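Grostow House Residents' Association
Minutes of the August meeting, held in the ground floor common room

The meeting opened at 7:00 p.m. The minutes of the previous meeting were accepted with one correction: the lock on the bike shed was replaced, not repaired.

1. Money
The balance at the start of the period was $2,018. Payments out were $263 for the new window latches and the lock. Income from room hire has not yet been received from the Fumorham chess group. A reminder will be sent.

2. Laundry
Both dryers are working again. The service firm, Ursu, asks that the lint screens be cleaned after every load. A notice will go up over the machines. Residents on the third floor asked for later hours. It was agreed to try 10:00 p.m. until the next meeting.

3. Common room table
The corner table with the padded bench is used most evenings, and there have been complaints about cups, bottles and cans left there overnight. Some are left lying on their sides, and the striped tablecloth has had to be washed twice since the last meeting. Nothing is to be left on the table after 10:00 p.m. Cups go back to the kitchen, and bottles and cans go in the recycling bin by the side door.

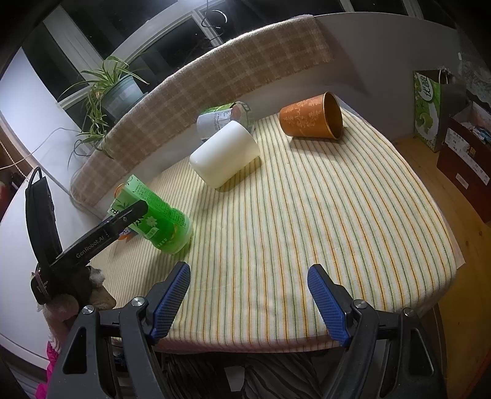 Istia said that the rule is fine but the bin by the side door is full by the middle of the week, so people put things down wherever there is room. She asked for a second bin inside the common room, with a lid, and a hook for a dishcloth. Others agreed. A bin will be bought, up to $40. One resident asked whether the cloth could be taken off altogether and the table wiped down instead. This was put to a vote and lost. The cloth stays.

The spider plant on the windowsill was also raised. It has grown down over the back of the bench and gets in the way of people sitting there. It will be trimmed, and anyone who wants cuttings can leave a jar in the kitchen with their apartment number on it.

4. Bench covers
A quote of $871 was received for new covers on all the seating. The limit set in the spring was $900, so the quote is within it, but several people felt the plaid covers have a few years left in them. Held over.

5. Other business
The key to the storage closet is still missing. Please check coat pockets.

The meeting closed at 8:25 p.m.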